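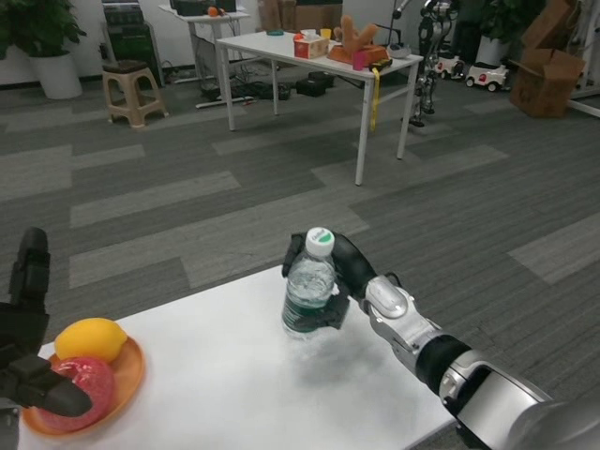 Tudstead Break Room: Table Setting Gallery

Reference page for the white tables on the carpeted side of the room. Layout by Mylene Saludo, page text by Nassoro Nyamweya. Last revised 29 March 2024.

Front table: water and fruit
Clear plastic bottle, white screw cap, kept upright. The fruit goes on the round orange plate at the left, with the yellow lemon toward the back and the red fruit in front. The plate is 246 mm across. No cloth or mat is used on the white top.

Second table: small items
White rectangular top on thin metal legs. Tissue box at the left, yellow cup behind it, pink cup in front of the orange-red tray. The plush toy stays on the tray.
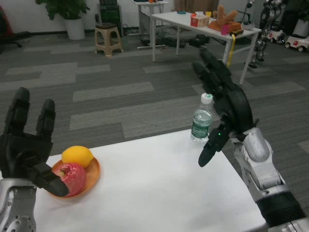 Bottle position
The bottle stands near the far edge, label on, with open tabletop between it and the plate. Standard fill is 600 ml. Replace fruit when the skin softens; apples usually go before lemons.

Floor and wall
Gray carpet in lighter and darker bands. The potted plant stays against the white wall in its white cylindrical pot. A chair with wheels is parked on the carpet, clear of the tables.

Settings for the Rullar room are on a separate page, to be added in August.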